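# What I bought before I bought a robot

The first quote I ever got for a laundry-folding robot came as a PDF with a photograph of a sunset on the cover. Underneath the sunset was a number that made me put the kettle on and stand in the kitchen for a bit. I run the buying for a small linen and workwear hire outfit in Colledstead (aprons, oven gloves, chef's whites, the odd tablecloth when the regular tablecloth people let someone down) and I'd been told to "look into automation" before the July budget. So I looked into it, and I've been looking into it ever since.

If you're in the same boat, with a small business and a boss who's been to a trade show, I'd like to save you some of the bother. I can't tell you which robot to buy. I can tell you what the spreadsheet looks like after a few months, and it isn't much like the one I started with.

My first version had three rows: robot, delivery, training. I was quite proud of it! Then I rang Pesonen, one of the integrators on our shortlist, and the woman on the other end asked what we were going to teach it with. I said I'd assumed it came knowing how to fold. There was a polite pause. What you're paying for with soft goods, she explained, is mostly the examples, meaning hours of people doing the job with instrumented grippers so the software has something to copy. Some firms roll that into the price and some don't, and two of our quotes turned out to be miles apart for exactly that reason.
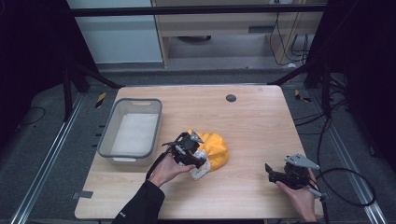
My budget for the teaching side now has its own tab, and it's longer than the robot tab. The big items are obvious enough once somebody has told you about them, the hand-held grippers and the people's time, and then there's everything that goes round them. You want a pair of grippers per operator, one in each hand, because fabric needs two hands and a single tool will only get you so far with it. You want a table, a bin with see-through sides and narrow handle slots at each end, a decent stretch of clear top to work on, and something to cover the bits of the room you'd prefer the software not to learn. You also want far more cable than you think, and somewhere to put it, since it ends up looped on the carpet round the frame whatever you do. I'd put cable management at nothing. It is not nothing.

The table deserves a paragraph to itself. Please don't buy the table last. We did, and it held everything up for 8 days while the grippers sat in their cases being expensive. Get one the same height as the one the robot will eventually stand at, and get it with a hole for wires. Ours was the cheapest single thing on the order and caused the most emails.

Now, people's time. I'd pencilled in one member of staff for an afternoon here and there, which shows you how little I knew. Pesonen recommended 350 recorded goes at each item before we even thought about judging the results. Lisar, the other firm we got serious about, wouldn't commit to a number at all and said it depended on how floppy the item was. I rather respected that, though you try typing "depends on floppiness" into a cell. A folded apron and a padded glove are quite different jobs, so treat them as separate lines. I priced ours as one line called "kitchen textiles" and had to unpick it in front of the finance director on a Thursday with no coffee.

Sessions are also shorter than a shift. Holding a gripper in each hand with your arms out over a table is tiring in a way that carrying a bag of wet towels isn't, and after 22 minutes or so of it I was ready to swap. Budget for two people taking turns. If you only pay for one, you'll get tired examples, and tired examples are what the robot will copy. The same goes for your quickest folder, by the way. I'd assumed we'd want her on it all day, and she hated it. Her hands know a dozen little flicks that a pair of jaws simply can't do, and it drove her up the wall. The steadier folks got on much better.

Then there are the consumables, my favourite subject and the one I bore people with at parties.

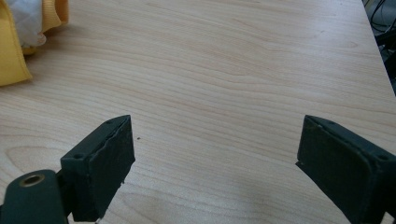
*Words by **Afia Essien***

Finger pads! I'd never once thought about finger pads. Every quote I've seen treats the gripper as one solid lump that you buy and then own, but the part that touches the cloth is a soft facing on each finger, and it scuffs, and the edge starts to fray. Fabric is surprisingly hard on it, and so is catching the tabletop every time you go in low for a corner. Ask what a replacement set costs, ask how it's fixed on, and ask whether you can change it yourself with a small screwdriver or whether the whole tool has to go back in the post. Lisar would sell us pads by the bag. Another supplier wanted the complete finger swapped at £671 a pair, and I'm afraid that was the end of that conversation.

I'd put spare pads in the first order, not the second. It's a dull line and it'll be the first thing somebody tries to cut, so write it up under "grippers" and keep quiet.

While we're on dull lines: storage. A morning of this produces an astonishing amount of data, and I'd budgeted one portable drive like I was backing up holiday snaps. Ask for the figure per recorded hour and multiply it by the hours you've really planned, including the rubbish ones, because someone has to sit down and sort the good goes from the bad. That someone costs money too. We ended up buying the sorting in from Pesonen for the first batch and doing the second ourselves, and I'd do the same again. The first lot taught us what a bad go looks like. Quite often it was a perfectly nice fold with the sleeve of somebody's jumper over the lens.

Floor space caught us out as well. The table is small. The area round the table is not. Between the frame, the screens, the leads and room for a person to step back without going over, we gave up what used to be two racking bays, and those bays had been earning their keep. I hadn't charged them to the project. The finance director had a word, and she was right, so they're in there now.

Which brings me to renting. Alo is the little pilot scheme we finally put forward (it's named after the warehouse dog, before you ask), and the thing that got it through was that almost none of it is bought. We hire the grippers, we hire the frame, we own the table and the bins, and the arm itself is on a try-before-you-buy for a season. It costs more per month than I'd like. But if we decide at the end that oven gloves are beyond it, we hand back the lot and keep a very good table. Nearly every supplier will offer terms like this if you ask, and I only found that out by asking, quite late, out of desperation.

A few things I'd do before signing anything, in no special order:

- Take your own stock to the demo. Theirs will be crisp and new and will fold if you so much as look at it.
- Ask to hold the grippers for longer than five minutes.
- Get the price of the second item as well as the first. The first is always the cheap one.
- Find out who owns the recordings at the end. We had to have that written in.
- Ask what happens when you change the colour of the aprons. Pesonen had a proper answer. One firm laughed.

I'm asked a lot whether it'll pay for itself. On my current sheet, with the teaching and the pads and the racking bays all in, it does so about a year later than the sunset brochure promised, and only if the gloves work. With aprons alone it's a long wait. I've shown both versions to the board and let them argue, and they've agreed the pilot and put off the rest until they've seen the first season's numbers.

In the meantime I've got a purchase order for cable ties to raise.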